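Parking Appeals Text Set – read me first

Hello, and thanks for downloading this. I put the set together in my evenings because I kept losing track of which parking appeals I'd read and which I hadn't (I used to work the phones at Claeys, a small firm that helps motorists fight penalty notices, and the habit of reading them never left me). It's now tidy enough to share, so here we go.

What's in it

There are 3280 appeal decisions, each one a plain text file, plus one big table called decisions.csv that ties them all together. Every decision is about a parking or bus lane penalty. I left out speeding and anything else that goes to a magistrate, as those read so differently that they made a mess of my searches.

The table has 12 columns. Most of them explain themselves, but three have caught people out:

ground – the reason the driver gave for appealing, in my own short wording. If they gave several, I put the one the adjudicator spent longest on.

outcome – allowed, refused or withdrawn. Withdrawn means the council gave up before the hearing, so please don't count those as refused!

signs – whether the decision talks about road signs or markings at all. It says nothing about whether the signs were any good. 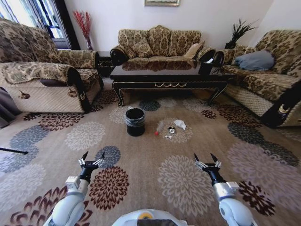
The council names are all swapped out. I used made-up place names from a list, so when you see Telalness or Pendari in the text, you're looking at a stand-in, and the same stand-in is used for the same council all the way through. Drivers' names, number plates and house numbers are gone too. I did this with a script called Jusora, which lives in the tools folder, and then read every file myself with a large pot of tea. It took ages, and if you spot a plate I missed, please tell me straight away and I'll pull the file.

How I sorted the grounds

I started with far too many labels and ended up with 8. Loading and unloading is the one I'm least happy with – drivers say they were loading when they mean they'd popped in to collect a parcel, and adjudicators don't all treat that the same way. I labelled everything twice, a few weeks apart, and where I disagreed with myself I went with the second go and put a y in the unsure column. Filter those out if you want cleaner numbers.
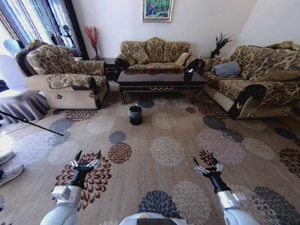 Can I use this to work out my chances of winning an appeal?

I wouldn't. The decisions only cover people who carried on to a full hearing, and plenty of drivers pay up early or win at the first letter, so the share of allowed appeals in here tells you very little about your own ticket. Get proper advice if you've got a deadline coming up.

Known problems

Some older decisions were scanned, and the scans turn a pound sign into a capital E now and then. I fixed the ones I found.

Bus lane cases are thin on the ground before version 2, so don't compare the versions year by year.

The dates in the table are hearing dates. The date on the penalty notice is only in the text, and only when the adjudicator bothered to mention it.

Using it

Do what you like with the table and my labels, just say where you got them. If you're building something that gives advice to the public, drop me a line first – I'm not precious about it, I'd just like to know. I answer messages on Monday evenings, mostly. The next update should be out in March, with the withdrawn cases checked over again.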